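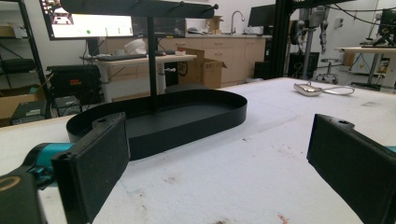
*Progress report to the Somogyi fund, from the Skimimero project team at Grokodmont. Oct 25, 2026*

Dear friends at Somogyi,

Thank you for your patience with this one. We had hoped to send you a cheerful page of numbers, and there are some cheerful numbers in it, but most of what we need to tell you is about a fault in the hand-held grippers, and we would sooner you heard the whole story from us, even if it takes a few more paragraphs than usual.

## Where we stand

Our goal for this stage was to record people doing small two-handed jobs with the grippers, so that the robot arms can learn from them later on. The black oval tray with its upright rod and crossbar is still our main test piece. We have 1,608 recordings saved, and we were feeling rather good about that until we started checking them properly.

## What went wrong

The trouble first showed up in August. During playback, the left gripper's jaw would read as closed a moment before the fingers had really met. On a big sturdy part you would hardly notice - the software calls it a grip and everyone moves on. On a light part it matters a great deal, and in one trial run an arm working from those readings lifted away with nothing in its fingers and bumped the crossbar on the way past. It was moving slowly, no one was near it, and the only harm was a scuffed finger pad. Still, an arm that believes it is holding something when it isn't is a safety matter, and we stopped all arm trials that same afternoon.

We went back through the recordings by hand (a long and not very glamorous job, with a great deal of coffee) and found 47 with the early reading. All of them came from the same left gripper. The cause was a small screw in the jaw sensor mount that had worked its way loose, letting the sensor shift a little each time the fingers closed. Ovex, who supply the mounts, were very kind about it and sent us 2 new ones with a locking washer.

Since the repair we have been repeating the hand work over the tray, with the left gripper clamping a clear plastic piece and the right one brought in with its jaws open. Clear, light parts are the hardest check we have, so we are starting there.

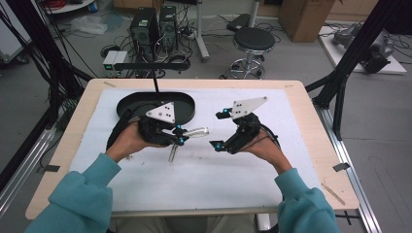
## What happens next

- The 47 faulty recordings are set aside and won't be used for training.
- Each gripper now gets a jaw check at the start of every session, with the result written in the log.
- Arm trials stay on hold until we have 500 clean closings in a row on the repaired gripper.

We do expect this to push the arm work back, and we'll write again with a new date as soon as the closings are done. The budget is not affected, apart from postage - and Ovex has offered to cover that too.

With warm thanks,
The Skimimero team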